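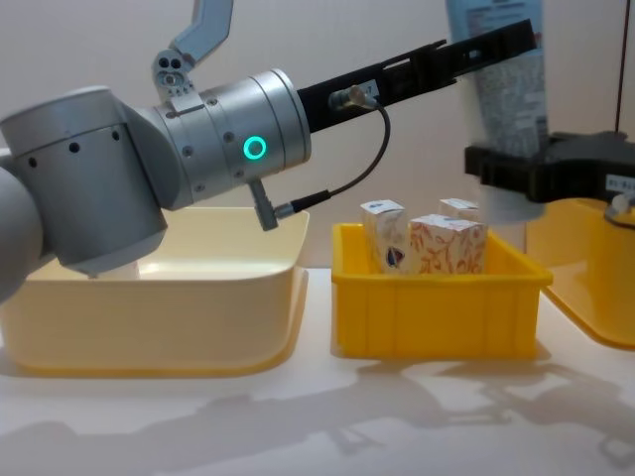

Notes for the library talk, Gastley, October

Start with the book. It's a collection of 33 newspaper columns on the Druddale water contracts, in the order they ran. Hold up the paperback. Say it's 265 pages with the index.

Read the first paragraph of the second column, the one about the parking lot. Stop at "signed the same morning." Pause there.

Who wrote them: Gebhard Tanner covered the county for a small weekly and mostly worked from public records. He asked for the bid files and got them 50 pages at a time. Mention the copying fees. People like that part.

Next, the Mac Giolla chapter. Go slowly, there are a lot of names. The firm won the contract without a second bidder. The county attorney's letter is printed in full at the back. Don't read it aloud, just give the page.

Skip the Classtead section if we started late.

What I left out of the book: the letters to the editor, and two columns that repeat earlier ones. Someone usually asks why. Keep the answer short.

Questions, 15 minutes at most. If it's quiet, ask who has ever filed a records request.

The publisher sent 100 copies. Signing is at the table by the side door. Card or cash. Thank the library staff before people get up.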